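Skinau Community Workshop
Shared Space Walkthrough: checklist and comments
October 16, 2023

What a good round this was! We went through the whole building with the long form, all the way from the front steps to the paint store, and there is plenty to be happy about. Comments are under each item. Anything marked FIX needs doing before the next open evening.

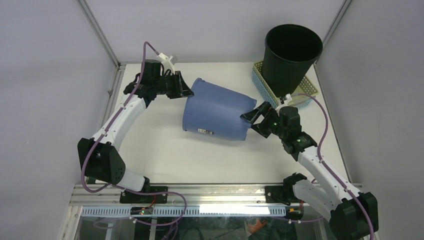
By the Safety Lead, Munlow Street building

1. Entrance and steps - OK
Handrail is solid now. The new grip strips are terrific, even with wet leaves on them. Please keep sweeping.

2. Fire exits - OK, one comment
Both doors open with one push. The back one was propped with a chair again. Lovely breeze, I know, but it has to stay shut.

3. Extinguishers - FIX
All on their hooks, pins in, needles in the green. The tag on the one by the kiln room was last signed in July and the monthly checks after that are missing. Check it and sign it, please.

4. Bins and waste - OK
Big improvement! Plastic bins are for dry scrap only, and oily rags go in the lidded metal can. The can was shut and less than half full.

5. Kiln room - OK
Clear space on every side, fan running well. The Sarıgül kiln has its new door seal and it fits beautifully. Shelf above the switch is still a bad place for newspapers - I moved them to the hall.

6. Storage racks - FIX
The tall rack is rated for up to 452 pounds per bay and the label finally says so in big print. Two bolts at the foot are loose. Heavy clay goes on the bottom shelf until they are tightened.

7. Fabrics and soft goods - OK
Much tidier. Cloth is away from the heater and the aisle is wide enough to walk through with a full tray. 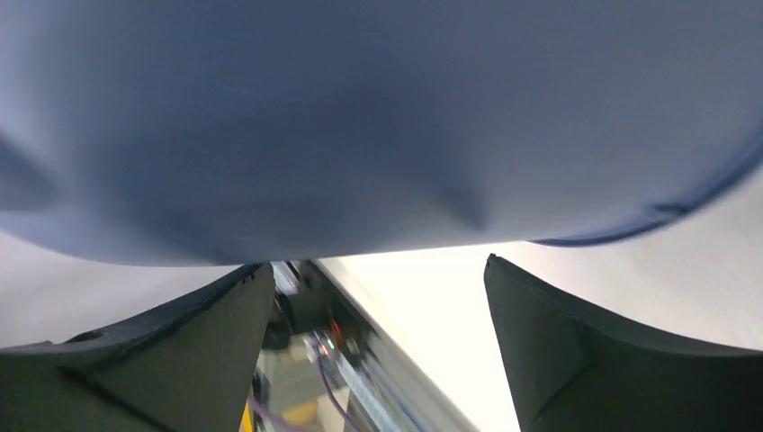 Item 7: blue fabric, close up.

8. Hot water - OK
Kitchen tap was scalding last time. The Flasari mixer valve is in and I love it. Set between 70 and 80 on the dial as agreed, with the warning sign still up.

9. Lighting - FIX
One tube flickers over the sink. Emergency lights stayed on for the full test.

10. First aid - OK
Box is stocked and the eyewash is in date. Someone added extra burn gel, great idea, thank you!

11. Paint store - OK
Lids on, labels facing out, door locked. Best I have seen it.

Overall: pass, with items 3, 6 and 9 to fix. Write the date and your initials next to each one on the office copy when it is done.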